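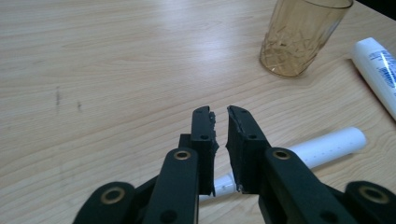

Buying a second pair of hand-held grippers, or new pads for the old ones?

benchmouse
Hi all, I've been put in charge of next year's kit list and I've never done one before, so please be gentle. We do tabletop jobs, bathroom stuff mostly at the moment (toothbrush, toothpaste, glass). The rubber on our finger tips is torn to bits along the edges and I've been asked whether we replace the pads or go for a whole second pair. Plarnex want 139 for a pad and bushing kit. A full pair from Vadmont is a lot more than that and I've got until September to spend the money. What would you do?

ovidiu_s
Pads. No question. It's a wear part, same as brake blocks on a bike. I'd buy two kits and put one in a drawer. Are the bushings rattling at all? If they're not I'd see if Plarnex will sell you the rubber on its own, they did for me when I asked nicely.

kettle_and_crimp
Going to disagree with Ovidiu here. Pads are cheap, fine, but what happens when a pivot goes or a cable gets yanked? You've got people sitting about doing nothing for however long delivery takes. Vadmont quoted me 11 weeks last time! A spare pair is dear but it's the only thing that covers you for everything.

ovidiu_s
A spare pair that sits in its case for a year and then turns out to need a firmware update on the morning you want it. I've been there. Spend it on pads and a set of cables.

benchmouse
No rattle that I've noticed, but I'll have a proper wiggle tomorrow. The cables are a fair point, I hadn't even put those on the list. This is how we've got it set up, one gripper in each hand and all the small things in the middle:

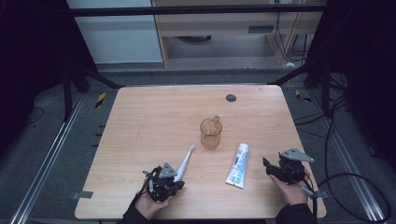
usak
Ooh, nice tabletop, ours is covered in glue. Usa Kaewmanee here, I do the ordering for our lot. Two things from me. With cables down on the floor like that, I'd get covers for them before anything else, they're pennies compared with a connector. And toothbrush handles are thick enough that a ragged pad will still hold them, whereas a toothpaste tube is thin at the crimped end and I'd want a clean edge for picking that up. So new pads first, then see what's left.

kettle_and_crimp
Cable covers, yes, agreed. I still say put the second pair down as a line and let someone else cross it out. If you don't ask this year they'll assume you never need one.

benchmouse
Ha, that's pretty much what my boss said. Has anyone tried cutting their own pads from sheet? Athanasiadis do a rubber sheet for 60 and I reckon I'd get loads out of it.

ovidiu_s
I have. Took me 45 minutes to do one pair and they weren't even the same thickness once the glue was on. Fine as a stopgap. I wouldn't plan a year around it.

usak
We do it and it's fine if you make a card template first! Wouldn't use superglue though, it goes brittle. Prosthorpe sell a thin double-sided tape that peels off clean.

benchmouse
Right, the list as it stands is two pad kits, floor covers, one set of cables, a roll of that tape, and the second pair as a separate line with Vadmont's delivery time next to it. I'll ask Plarnex about rubber on its own before I send it up. Does anyone know if their kit comes with both sides or just the one?

ovidiu_s
Both sides on mine, but check the part number, there was an older kit that only did the left.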